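Bultus Expands School Fruit Program to More Than 2,000 Students

HONDOW — The Bultus Foundation will extend its Fruit at Ten program to seven elementary schools in the Hondow district beginning in March, bringing a daily serving of fresh fruit to more than 2,000 students from kindergarten through fifth grade.

The expansion follows a pilot at Choo Elementary School, where 655 students received fruit during the morning break throughout the fall semester. Fruit is served in the classroom at 10 a.m. and is offered at no cost to every student, regardless of family income or enrollment in the school lunch program. Families are not required to register.

Under the agreement approved by the district, the Foundation will pay for the purchase and delivery of all fruit through the end of the next school year. The district will provide refrigerated storage, plates and staff time for morning distribution. Schools will receive deliveries twice a week from Fundum, a regional produce distributor that also supplied the pilot.

Menus will change with the season. Mandarins, pears and apples will be served through early spring, followed by strawberries and melon as they become available from growers in the region. For students in kindergarten and first grade, citrus will be peeled in the school kitchen before it is taken to classrooms, a change made after teachers in the pilot reported that much of the break was being spent on peeling. 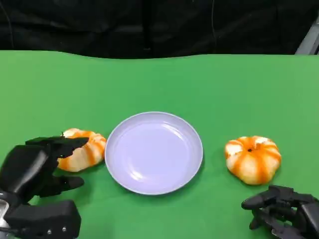
Ha-neul Yeon told the district's public meeting that her son had refused oranges at home for years and now asks for them by the bag, though she urged the schools to keep the break long enough for slower eaters to finish. Her comments were among those submitted by families during the review period, and the district has since confirmed that the morning break at all participating schools will be at least 15 minutes.

Other comments addressed allergies, food waste and the timing of the break in relation to lunch. In response, the Foundation and the district have agreed on several operating rules. Each school will post its fruit menu one week in advance, in the front office and on the school website. A second fruit will be kept on hand for students with a known allergy or sensitivity. Whole, unopened fruit that is not eaten will be returned to the kitchen and offered again at lunch. Peels and scraps will be collected separately for composting at schools that have the service.

The lunch schedule will not change. Students who bring a snack from home may continue to do so, and no student will be required to take or finish the fruit that is offered.

The program also includes a short classroom component. Teachers will receive a set of 10-minute lessons on how fruit is grown, harvested and stored, prepared for two grade levels: kindergarten through second grade, and third through fifth grade. The lessons are optional and may be used at any point in the school year. Printed copies will be delivered with the first shipment to each school, and a take-home sheet with serving and storage suggestions will be sent to families each month.

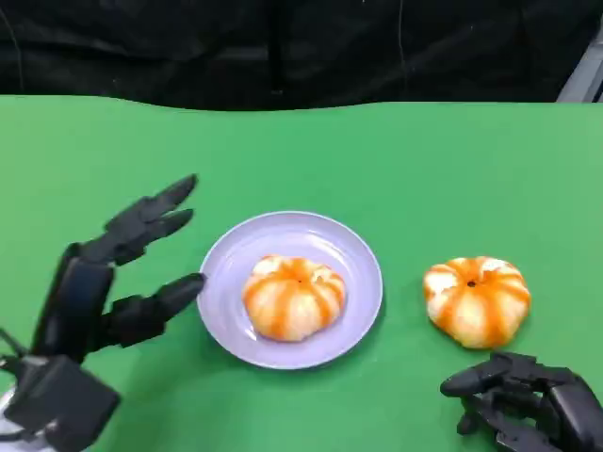
Bultus Foundation | Office of School and Community Nutrition

The Foundation has set aside funds for kitchen equipment at schools that do not have enough cold storage. Applications from participating schools will be reviewed by this office, and equipment will be delivered before the first fruit shipment whenever possible. A school that needs additional time to prepare may begin service up to four weeks after the others without losing any part of its funding.

Training for kitchen and classroom staff will be offered in person at Choo Elementary School and repeated online. Sessions will cover safe handling, washing and cutting, allergy procedures and the weekly ordering form. A total of 230 staff members are expected to take part. Those who attend outside of regular working hours will be paid at their usual hourly rate.

The Foundation will publish a report on the first full semester of the expanded program, including the amount of fruit delivered, the amount served and the results of a short survey of families and teachers. The report will be available in English, Spanish and Korean.

Schools in neighboring districts that wish to be considered for a later phase may submit a letter of interest signed by the principal. Letters will be accepted through the end of the current school year. Submission of a letter does not commit a school to take part.

About the Bultus Foundation

The Bultus Foundation supports nutrition and health programs for children in Hondow and nearby communities. Its grants fund school meals, kitchen improvements and family cooking classes.

Media inquiries may be directed to the Office of School and Community Nutrition during regular business hours.

###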